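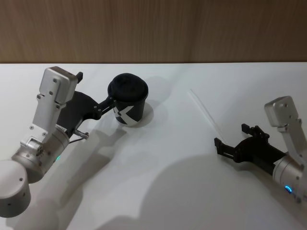

Notes on the Lorcombe two-arm drinks kit, review unit. Last edited 2021-09-18 by Keir Munro.

This folder holds our logs, our scoring sheet and the sample recordings that came with the kit. It does not hold the vendor's demo reel. If you want to be impressed, watch that. If you want to know what you would be paying for, keep reading.

## What Lorcombe says it does

The brochure promises "cup, lid and straw service with no custom fixtures." The task we were asked to judge is narrow: one arm steadies a lidded paper cup, the other picks up a straw and puts it through the lid. Lorcombe quotes a success rate on its product page. We could not find how many tries that rate is based on, or who got to decide what a success was, so I have left it out.

## What's in the folder

| Path | Contents |
|---|---|
| `runs/` | 162 recorded attempts, two camera views each |
| `labels/` | outcome per attempt, CSV |
| `vendor/` | 20 sample recordings from Lorcombe, untouched |
| `config/` | arm and gripper settings as delivered |

Outcome labels are `done`, `partial`, `fail` and `stopped`. Murali Thampi labeled everything once and I labeled 50 of the attempts again without seeing his answers. We disagreed on 11, nearly all of them `partial` versus `fail`. Treat that line as soft.

## Things I don't buy yet

**"Works with any cup."** Our runs use one style of cup, a short black one with a big white X on the side and a domed black lid. So do the vendor samples. I have no idea how the kit handles a taller cup or a flat lid, and neither will you after reading the labels.

**"Works on any counter."** Everything was recorded on a plain white tabletop against a wood-grain wall. A clear straw on white is a fair challenge, I'll give them that. A cluttered counter is a different one - we haven't tried it.
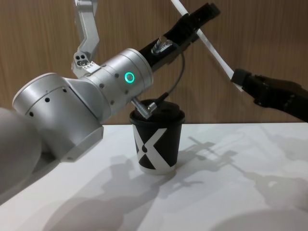 **"Clean cable routing."** The arms are tidy enough at the base. Near the gripper there is a cable that loops down in the open, and its plug can hang right over the lid. I asked Lorcombe whether a shorter cable is an option and was told to wait for the October revision. That isn't an answer.

**"Easy to read status lights."** The manual never says what the colors mean in one place. Murali pieced together a list in `config/lights.md`. Corrections welcome.

## Loading the runs

```
python load_runs.py --root runs/ --labels labels/outcomes.csv
```

The two views are not perfectly in sync. Use the `t_arm` column if timing matters to you, and ignore `t_wall`, which drifts.

## Known problems

- Vendor samples have no outcome labels, and Lorcombe would not supply any.
- `stopped` covers both emergency stops and somebody giving up. We should have split it.
- No food or liquid handling was scored.

## Use

Fine for internal comparison with the Flisach kit. Please don't quote our numbers in sales material. Ask Keir before sharing `vendor/` with anyone outside the review.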